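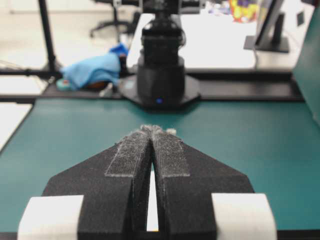
At the table. Photo: Branislav Machala

Home Garden diary Reviews Seeds and swaps Recipes Contact

The Fevon folding kneeler after two seasons

28th August

Several readers have asked me which kneeler I use, and after my last post about the strawberry bed Châu Hồ wrote to ask if it is worth the money. I promised her a proper answer, so today I will try to give it.

The model I have is the Fevon folding kneeler, the wider one, in green. It is a steel frame with a foam pad. When you put it on the ground with the legs up, you kneel on the pad and the legs become handles on both sides of you. When you turn it over, it becomes a low bench. I bought it in April of last year from the garden shop in Clulov, where it stood outside the door next to the compost. I paid for it myself, as with everything I write about on this page.

Before it I used an old cushion in a plastic bag, and before that nothing. My knees were never excellent and my garden is on heavy clay, so in spring I came home with two brown circles on my trousers and I walked like my grandfather. I tried also the strap-on knee pads, the kind which tilers wear. They were good for the knees, but the strap cut me behind the leg, and they do not help you at all with standing up. For me the standing up is the worst part of weeding.

This is where I am most content with the Fevon. The handles are at the right height for me (I am of medium height, with rather long arms) and I can push myself up without looking for the fence. The frame does not bend when I do this. On the lawn and on the gravel path it stands well. On freshly dug soil the feet sink, first one and then the other, and you find yourself kneeling on a slope. I put a short board under each side and then it is all right, but you have to carry the boards with you, and I always forget one of them at the other end of the garden.

The foam is thick and rather hard. In the first week I thought it was too hard and I nearly took it back. After some time it became softer in the middle, and now I would say it is comfortable for an hour. Last autumn I planted 300 bulbs with it, mostly small narcissus and crocus under the apple trees, during one long weekend. My back complained very much and my knees did not complain. I think no pad would have helped the back.

The pad is covered with a smooth material, and the mud can be wiped off with a damp cloth when it is dry. Do not use a stiff brush. I did it once and there are scratches now. There is a seam along the short side, and at this seam the cover has begun to open a little, perhaps as long as my thumb. Rain goes in and the foam stays wet for days. I closed it with a tape for bicycle tubes and it holds, although it is not beautiful.

As a bench I use it less than I expected. It is low, good for shelling peas or for picking over the currants, and my neighbour Dušan Štěpánek likes to sit on it when he comes to tell me what I should prune. He is a heavy man and the bench makes no sound under him. But for the potting table it is too low, and for lacing my boots a step is just as good.

Now the folding. There are two catches, one on each leg, and they are the weakest idea on the whole thing. You must press both at the same moment while you push the leg inwards, and if there is a bit of soil in the hinge, it does not want to go. With gloves it is almost impossible. The instructions show a smiling lady who does this with one finger. I have cleaned the hinges and put some oil there, and it became better for a month. These days I leave it open all summer and fold it only for the winter, so that it can hang on the wall of the shed between the rake and the ladder.

With the kneeler comes a pouch for small tools, which hangs on the side. I took it off after the first day. When you turn the kneeler over to sit, everything falls out of the pouch, and the secateurs fall with the point down. If you keep it on, please empty it first. My dibber and the labels live in a bucket, as before.

I had the opportunity to compare it with another one. Vojtěch Paulík has the Tavares kneeler, and he lent it to me for the days when I was cutting back the lavender. It is lighter, and the catches are much more pleasant, you only pull a small ring. The pad is softer from the beginning. However, it is narrower, and I had the feeling that my knees were always looking for the edge. The handles are also lower, so I had to lean forward before I could push. For a smaller person I believe the Tavares would be the better choice, and Châu, I think this could be you. Go and try it in the shop, on your knees, and do not be shy about it. I did this in Clulov and people simply walked around me.

About spare parts: I wrote to Fevon in spring to ask if I can buy a new pad alone. They answered politely after a week that the pad is sold only together with the frame. I find this a pity. The frame will surely last longer than I will garden, and the pad will surely not. Vlastimil Jelínek from our seed swap cut a new one for his wife's kneeler from an old camping mat, in double layer, and covered it with oilcloth from a kitchen table. I have seen it and it looks very decent. I will ask him for the pattern when mine opens completely, and I will put it here if he agrees.

What I like: the strong frame, the height of the handles, the wide pad.

What I do not like: the catches, the seam, the pouch, no spare pad.

Would I buy it again? Yes, but I would wait for the end of the season, when the shop in Clulov makes the garden things cheaper. If you have sandy soil or mostly lawn, you will be more satisfied than I am on my clay. If you must carry it every time from a flat to an allotment, look at the lighter ones first.

Next week I am going to lift the onions, if it stays dry, and then the bed must be dug for the garlic. I still have not decided between the purple one and the white one from last year, so if you have grown both of them on heavy soil, please write to me how it went.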